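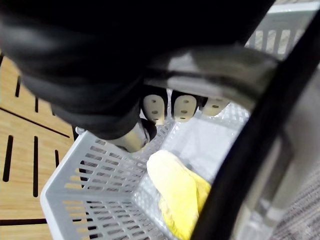 4. Setting Up the Drying Rack

Read this section before you hang anything on the Juvon wall rack. The rack must already be fixed to the wall as shown in Section 3, with all four screws tight.

4.1 Opening the rack

1. Stand facing the rack and hold the front rail with both hands.
2. Lift the rail slightly to free it from the catch.
3. Pull the rail toward you until both side arms are straight. You will hear a click on each side.
4. Press down lightly on the rail. If it drops, close the rack and start again from step 1.

CAUTION: Keep fingers away from the side arms while they are moving. The joints close tightly enough to pinch.

4.2 Fitting the lines

The line comes in one piece and is threaded back and forth between the rails.

1. Tie the line to the first hole on the wall rail with a double knot.
2. Pass it through the matching hole on the front rail, then back through the next hole on the wall rail.
3. Go on until every hole is filled. Do not pull the line tight yet.
4. Work along the rack from the knotted end and take up the slack one run at a time.
5. Tie off at the last hole and trim the end, leaving 3 inches.

Note: New line stretches. Tighten it again after the first few loads.

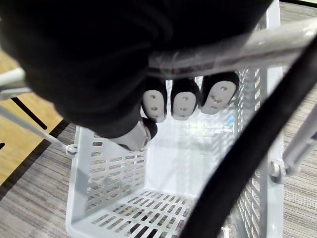
Cormac Fitzgerald

4.3 Loading

1. Shake each item out before hanging it. Creases set as the cloth dries.
2. Hang heavy items such as towels and jeans close to the wall, and light items toward the front rail.
3. Leave a gap between items so air can move through. In a small bathroom, open a window or run the fan.
4. Put wool sweaters on a flat surface instead - the lines will leave marks across them.

CAUTION: Do not hang wet blankets or rugs on the rack, and do not let children swing on the front rail. Damage from overloading is not covered.

4.4 Closing and care

Take everything off before you fold the rack. Push up on both release tabs, then guide the front rail back to the wall until the catch holds. Wipe the rails with a damp cloth when they look dusty. Bleach will dull the finish.

If a line frays, replace the whole length. Do not knot two pieces together. Spare line is sold under part number 132 and end caps under part number 64. Both can be ordered from the Lundthorpe parts desk. Have the model number ready - it is on the label under the wall rail.

Section revised 26 May 2019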